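Jivivel Center for Sleep and Daytime Rest
Frequently Asked Questions: The Evening Program

Who is the Evening Program for?
The program is open to adults who have trouble falling asleep, who wake during the night, or who feel unrested after a full night in bed. You do not need a referral. Applicants under 18 are directed to their family physician.

How long does the program last?
The standard course runs for 40 days. Participants attend one group session each week, on Thursday at 6:30 p.m., and complete a short sleep diary at home every morning. The diary takes a few minutes and may be kept on paper or through the Mudano portal.

What does it cost?
The fee is $196 for the full course, including printed materials and one individual review. Payment is due before the first session. A reduced fee is available on request, and the form can be obtained at the front desk of the Flestis building.

Is this a medical treatment?
No. The program teaches habits and routines that support regular sleep. It does not diagnose or treat sleep apnea, restless legs, narcolepsy or any other condition. If you snore loudly, stop breathing in your sleep, or have fallen asleep while driving, please see a physician before you enroll.

Should I stop taking my sleep medication?
Do not stop or reduce any prescribed medication without speaking to the person who prescribed it. Program staff cannot advise on doses. Participants who take medication are welcome and should list it on the intake form.

Will I be told to spend less time in bed?
Possibly. Some participants are asked to keep a shorter, fixed period in bed for the first part of the course. This can cause daytime tiredness – sometimes a good deal of it – and is not suggested for people with epilepsy or bipolar disorder, or for those who operate heavy machinery.

May I drink coffee during the course?
Yes. We ask that you have your last cup before noon and record it in the diary. Tea, cola and energy drinks should be recorded as well.

Are naps permitted?
One nap of up to 20 minutes is acceptable if it ends before 3 p.m. Shift workers follow a separate schedule, explained at intake.

What should my bedroom look like?
A bedroom should be dark, quiet and slightly cool. Beyond that, we recommend keeping colors subdued and surfaces clear of work papers and chargers. Televisions are best kept in another room.
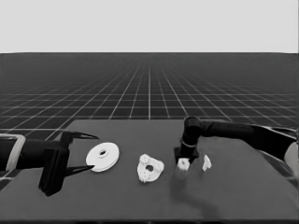

Can I use a screen before bed?
Screens may be used until one hour before your set bedtime. After that, the device should be put away outside the bedroom. Brightness matters, and so does what is on the display. A picture made up mostly of dark gray, such as a tabletop and floor under a narrow band of pale gray sky, gives off less light than a white page of text at the same setting. Dimming the display is still no substitute for the screen-free hour, and games and work messages should be finished well before it begins.

What if I miss a session?
You may make up one session in the Hồ Room on the second floor, by appointment. Participants who miss more than two sessions are asked to join a later course. The fee is carried over once.

Who can see my diary?
Your diary is read by the staff member assigned to you. It is kept for 43 weeks after the course ends and then destroyed. You may request a copy at any time during that period.

How do I enroll?
Complete the intake form online or in person. The next course begins in November. Confirmation is sent by mail or e-mail, according to the preference marked on your form.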